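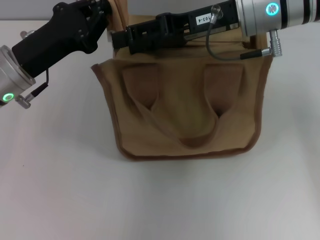 Unit 4. Automation on the packing floor

Reading for Tuesday: the Carmont chapter on job redesign, first half only.

Our case is Enov, a mail-order firm in Surkmont that sells canvas bags. Last year 26 people worked in packing. Two arms now share a table there: both grippers take the top edge of a bag and hold it open. Cloth is hard for robots. It sags and folds differently each time, so a person still steps in when a grip goes wrong.

What changed for the packers
Nobody was laid off, but the jobs moved. Opening and holding bags was dull work that new hires learned in an hour. It was also where they got to know the rest of the line. New hires now start at inspection, which takes longer to learn and is done mostly alone. Pay grades stayed the same. Several packers told the Cho survey that this was their main complaint.

Pace is the second issue. The line handled 3831 orders in May, and the daily target is now set from the arms' cycle time. Before, the shift lead set it and could lower it on a bad day.
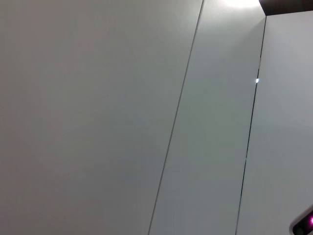 Storage and reach
Plain flat panels with narrow gaps between them give a gripper little to hold. People find an edge by touch. When tasks are divided up, work like this tends to stay with people and often goes unlisted in the job description.

For discussion
Who should set the target when a machine sets the pace?
Should inspection be paid at a higher grade than packing?
Which parts of your own job would be left off a task list?

Bring one page of notes on the second question.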